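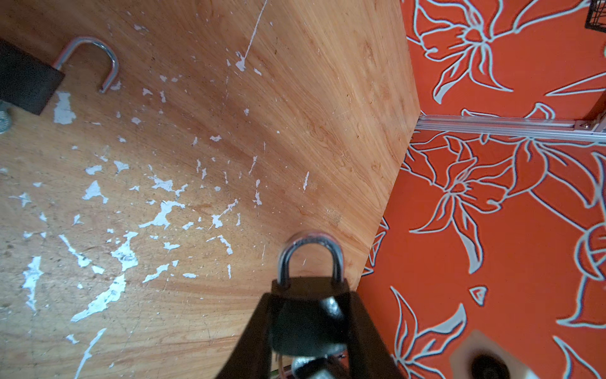
Home | Storage Units | Checklists | Contact

Flesbridge Self Storage: Monthly Walk-Through, June

Gate and keypad: OK. Closes slowly.

Fire extinguishers: 2 checked, tags current.

Hall lights: 3 out in the Viklund wing. Bulbs ordered.
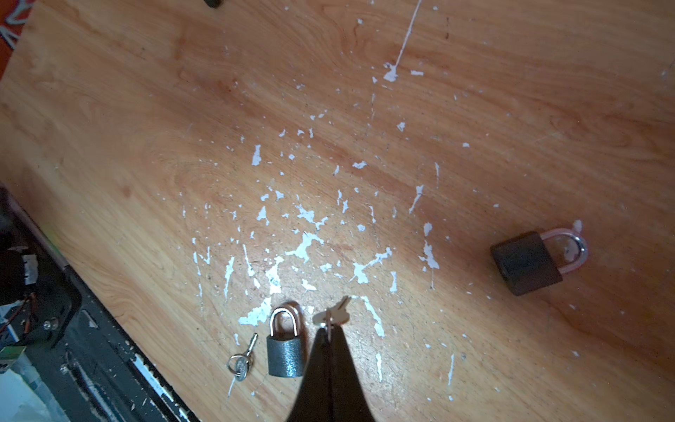 Unit doors: 46 checked, all latch. Office spares are to be tried in their locks before tagging. A small silver key like this one needs a tag the same day.

Exit path: clear.

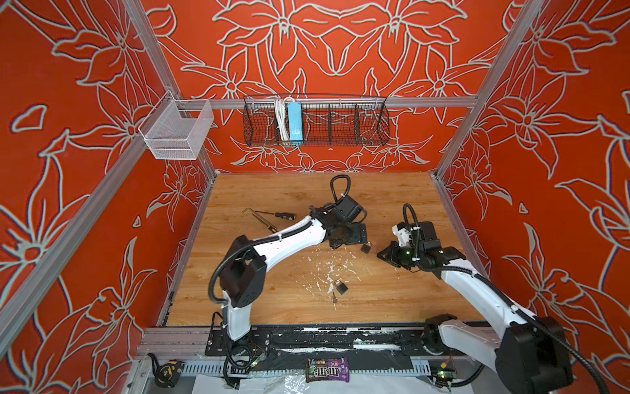 Cables and adapter in the wire basket.

Print | E-mail | 2 comments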